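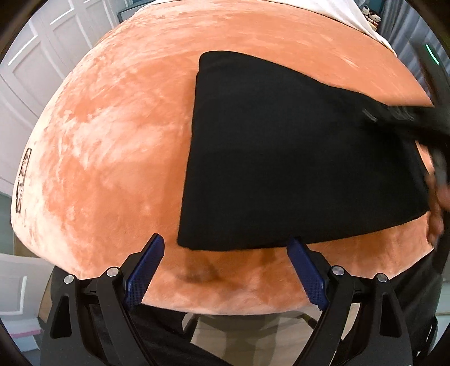 **Saron Seyoum**
Textile Care Coordinator, Hultum Residence

## 5. Folding and Placing Dark Cloths

This section applies to black cloths kept on the orange covers in the Dristgate rooms. Staff should read Section 4 before beginning.

1. Smooth the orange cover by hand, working from the middle toward the edges.
2. Remove lint from the black cloth with a dry roller.
3. Fold the cloth in half, then in half again. Press each fold with the palm – do not use an iron.
4. Lay the folded cloth flat on the cover.

**Note:** Pale streaks on the cover do not indicate wear. Brush the surface in one direction if a more even look is required.
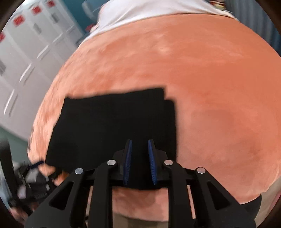 5. Check the upper edge of the cloth. A slight wave is acceptable. Layers that do not line up should be refolded before the room is released.
6. Record the room number on the Noonan sheet and initial the entry.

**Caution:** Do not place a damp cloth on the cover. Dark dye may transfer. Allow 24 hours of drying time after washing, and longer in the lower-level rooms.

Cloths in storage are stacked no more than eight high on the Zinari shelving. Marked or faded cloths are returned to the linen room with a repair tag attached.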